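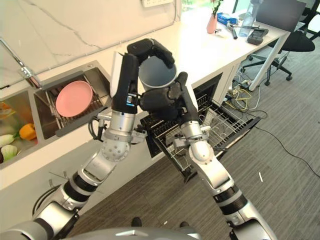
How to get a copy of a crash report

If you were in a traffic crash in the city, or your car was hit while it was parked, your insurance company will usually ask for the police report. You can order it online, by mail or in person.

Before you start

Find the report number. The officer writes it on the exchange slip handed out at the crash. If you lost the slip, you can search with the street, the time of the crash and the last name of one driver.

Reports are not ready right away. Allow 3 working days for a crash with property damage only. Crashes with serious injuries take longer, and the file may stay closed while investigators are still working on it.

Ordering online

Go to the records page and choose Crash Reports. Enter the report number without dashes. Pick your role: driver, passenger, cyclist, pedestrian, property owner or insurer. Pay by card and save the PDF when it opens. The link stops working after 32 days.

Ordering in person

The records counter is at 400 Cevard Street, on the ground floor. Bring a photo ID and the report number. The number 62 bus stops across the street at Liao Avenue. The counter closes at 4:30 p.m., and the last ticket is given out at 4.

Ordering by mail

Print Form 62, sign it and send it to the same address with a check and a copy of your ID. Put a daytime phone number on the form. Do not send cash.

If something is wrong

Officers can fix plain errors such as a misspelled name or a wrong plate number. Write to the records desk and attach proof, such as your registration card. They will not change who was listed as at fault. You can add your own written statement, and it stays with the file.

Crashes on the Drerov Bridge or on the highway past Usaseck are handled by the state patrol, so order those reports from them.

Page by Dehua Qiu. Counter hours last checked in October.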